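List: cell-practice
Subject: Re: Draft 2 of the bench rules, comments please
From: Tin-yau Pan

Ferkier wrote:
> Draft 2 is up. It is down to 5 pages from whatever it was before. I would
> like to freeze it in February, so please read it this time and don't just
> reply "looks good" like you did for draft 1. Main open points:
> - what counts as a clear table before a run
> - whether hand tools may sit on the front rail
> - whether a pair of arms needs one operator or two
> - whether we say anything about wall coverings at all
> I think the last one is overkill, but Plumari insists.

I read it this time. All 5 pages, including the revision table, which is now longer than the section on stopping the arms. I'd like to see that ratio reversed before we freeze anything.

I went through it with the two-arm cell in front of me and tried to obey it. That's a cruel thing to do to a draft, and I recommend it. My notes follow your open points, more or less in order.

1. Clear table

Draft 2 says "the work surface shall be free of items not required for the task." Fine words. Now apply them to a tool-sorting task, where the items are the task. We have a yellow tray, a screwdriver, a tape measure and scissors, and by the text as written I can't tell you whether that is a clear table or a hardware store. Please change it to "free of items not on the task sheet" and require that the sheet be written first. Trititz used to fill in the sheet afterward by looking at the table, and his runs had a perfect compliance record.

I'd also add the baskets. We hang mesh baskets off the frame inside the enclosure, the draft is silent on them, and anything in a basket can end up on the table if an elbow joint has opinions. My suggestion: baskets are allowed, they get listed on the sheet, and nothing in them may be taller than the rim. Our black one would fail today because of the rod.

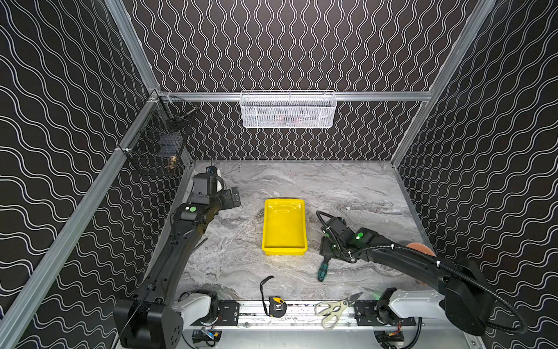 2. Tools on the front rail

No. I know the rail is the handiest shelf in the building. It's also where the arms are mounted, and the scissors are on it right now, so I'm writing this as a sinner. The rule should be one line: "Nothing rests on the mounting rail." If we write "nothing should normally rest," everybody's afternoon will turn out to be abnormal.

While we're down there, section 3 covers cables on the arms and forgets the small boards and wires below the rail. Ask for a cover. A dropped screwdriver doesn't read section 3.

3. One operator or two

One, with both hands free and a stop button in reach of one of them. Ko wants two operators, one per arm. I've watched two people each assume the other had the button, and I'd sooner have a single nervous person. If the group goes with two anyway, the sheet has to name who stops it. A name, please. "The team" has never pressed anything.

4. Wall coverings

Sorry, Ferkier, I'm with Plumari here. I don't want us telling people what to buy, and I have no quarrel with black panels and white wavy lines (I've stopped noticing them, though visitors haven't). But if the backdrop changes halfway through a batch of recordings, it ought to be in the log. One sentence is enough. Same for the tabletop: ours has a marble pattern and shines under the lights, and from the wrist camera you get a bright patch on one side that a matte top would spare you. I'd put it in as "record the surface and lighting, and check the wrist view for glare before the first run."

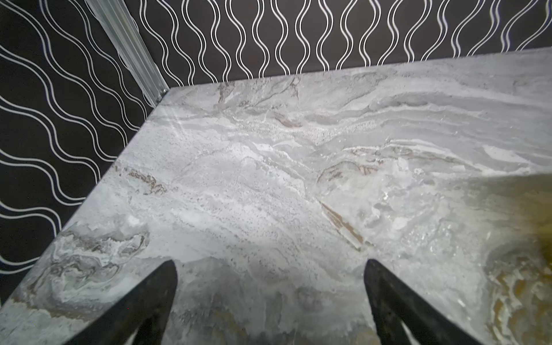

Wrist view, gripper open, glare on the right half of the countertop.

The check costs you a glance. I would put it in the startup list right after homing, ahead of the item about signing the book, which people do from memory anyway.

5. Things you didn't ask about

The numbering jumps from 4.2 to 4.4. Either there's a 4.3 that says something wonderful or there isn't.

"Adequate clearance between arms" needs a number or it needs to go. I don't mind which number, as long as someone has tried it with grippers fitted. With one arm parked up at the back and the other reaching across the table, everything looks roomy. Write the rule for the moment they both want the same tray.

The indicator lights deserve a definition too. Green gets used in the draft for "powered," "ready" and "safe to reach in," and I would like to keep my fingers out of that argument.

I can turn the above into marked-up text if somebody sends me the editable file instead of the printout. And if we're voting on the rail rule, put me down as a yes. I'll go move the scissors.

Tin-yau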